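Sostbridge drop "Donwood" as the lead single, thoughts?

donwood_diaries
24 Nov 2021
So the announcement went up last night and the lead single off the new Sostbridge album is called Donwood. Album is Mollah, out in February, 14 tracks. The single runs 2 minutes and 28 seconds, so by the time my kettle boiled I had heard it twice and formed opinions about it.

Main opinion: I like it. Second opinion: Emilian Nistor has written that bass line before. It is the one from Jokach, a little slower and wearing a hat.

3 comments on this post shared to the main page

kettlecorn_k
It is not the bass line from Jokach. Jokach goes up at the end. This one goes down. I have played both of them badly in my garage and my fingers know the difference.

donwood_diaries
Your fingers also told us the second album was a grower.

kettlecorn_k
It was a grower. It's still growing. Give it time.

Marlow77
Can we talk about the credits instead? Keyvan Rahimi isn't on it. Not as a producer, not even in the thank-yous. The guy made the first three records sound like they were recorded inside a whale and now he's gone, and we get Jamshid Golestani, who makes everything sound like a very nice elevator.

I don't hate elevators. I just don't buy tickets to see them.

ptarmigan
Golestani did the live EP, which everybody on this board called the best thing they'd ever put out. I went back and checked. Marlow77, you called it "crisp." You used two exclamation points.

Marlow77
I was going through something.

ptarmigan
The vocals are up front for once. I can finally hear what Kourosh Salehi is singing, and I'll admit that has raised a few questions. "You left the porch light in my mouth"? Is that the line? Somebody with better headphones please tell me that isn't the line.

oldsleeve
It's "porch light in the mouth of the house." Much better. Slightly better.

kettlecorn_k
I preferred porch light in my mouth.

oldsleeve
The part I can't get past is the price. $30 for the single on vinyl, with an instrumental on the B side. I have been buying this band's records since they sold them out of a duffel bag and I've never felt so much like the duffel bag.

donwood_diaries
You ordered it though.

oldsleeve
I ordered it within the minute, yes.

Marlow77
My prediction, and you can quote it back to me in February since ptarmigan apparently keeps a filing cabinet: Donwood is the catchiest thing on the album and the other 13 are slow ones with Abbas Salehi on the organ. They did this last time. Bouncy single, then forty minutes of weather.

ptarmigan
Abbas on the organ is why some of us are here. 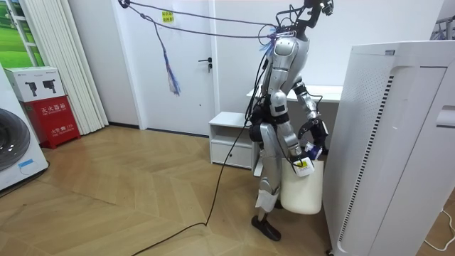
oldsleeve
Going back to Golestani for a second, I think people are mixing up "clean" with "cold." The drums on Donwood are clean, sure, but they drag a hair behind the guitar all through the verse, and no one does that by accident. The old records had the same drag, you just couldn't pick it out with all that echo on top. If they ever take this one on stage I want the look to match: silver and black, light wood floor, and a long blue and purple tassel hanging down for Kourosh to walk into during the quiet part. He will walk into it. He walked into a monitor on the last tour and finished the song from down there.

kettlecorn_k
I was at that show. Best vocal of the night.

donwood_diaries
OK but the drag in the verse, I just went back and listened and I think you're right, and it annoys me, as I was all set to be mad at the drums next.

Marlow77
I still hear an elevator.

oldsleeve
Which floor

Marlow77
Mezzanine.

ptarmigan
Has anyone outside the US had the preorder page load? Mine goes as far as the shipping address and then shows me the cover art again. Nice cover art. Seen plenty of it now.

kettlecorn_k
Try it in another browser. And it goes DOWN at the end, for the record. Jokach goes up.

17 shares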